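Mismatched plates wanted as Murkberg hall sets up for July supper

Community | Posted 3:40 pm

The Murkberg hall supper is back on for July and organisers are after plates. Any plates. Colour doesn't matter, size doesn't matter much, chips do.

Last year's supper ran on paper plates and went through 19 bags of garbage. Not happening again, says Detlef Hollmann, who has the kitchen keys and most of the say this time round.

"We've got the tables, we've got the soup pots," he said this morning, between phone calls. "What we haven't got is enough to eat off."

Count so far is 50 full settings. A setting is a dinner plate, a bowl, a fork and a spoon. Knives are sorted, a box of them came over from the old curling club. Seats have been booked for 130, so there's a fair way to go yet.

Drop-off is the side door of the hall, off Kohlhase Lane, mornings up to noon. Please rinse first. Please don't leave boxes outside when it's raining, we had a whole carton of saucers go through the bottom last week and that was the end of the saucers.

Glass is fine. Plastic is fine if it's the hard reusable kind. No travel mugs, no baking dishes, no more gravy boats (there are 3 and thats plenty).

Hollmann was asked if it bothered him that nothing will match. It doesn't. The hall's own white set was sold off when the kitchen was redone and he never liked it, too heavy, and it took up the whole bottom cupboard. Kids' tables will get the plastic bowls, everyone else takes what they're given.

Benedikt Eichhorn is doing the table plan and wants the long tables down the middle, with the short ones kept by the kitchen for serving. Soup first, then a stew, then whatever pies turn up. There is a vegetarian stew as well, say so when you book.

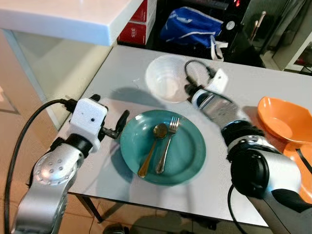 Settings will be kept plain, no tablecloths and no place cards. Eichhorn wants the fork and spoon laid on the plate so the servers can carry the lot out in one go, and the cutlery can be as mixed as the dishes, a gold-coloured spoon next to a silver fork on a green plate is fine by him. Bright colours are welcome too, orange included. Bowls go out seperately when the soup is ready.

Washing up is the other gap. Two people down for the early shift, none for the late one. Tea towels supplied, bring your own gloves if you're fussy about it.

Supper tickets at the hall office or at the counter in Gelesetti's bakery. Doors 5:30 pm, soup at 6. Anyone wanting their dishes back afterwards should put a name on the bottom in tape and pick them up from the side door the next morning, before noon.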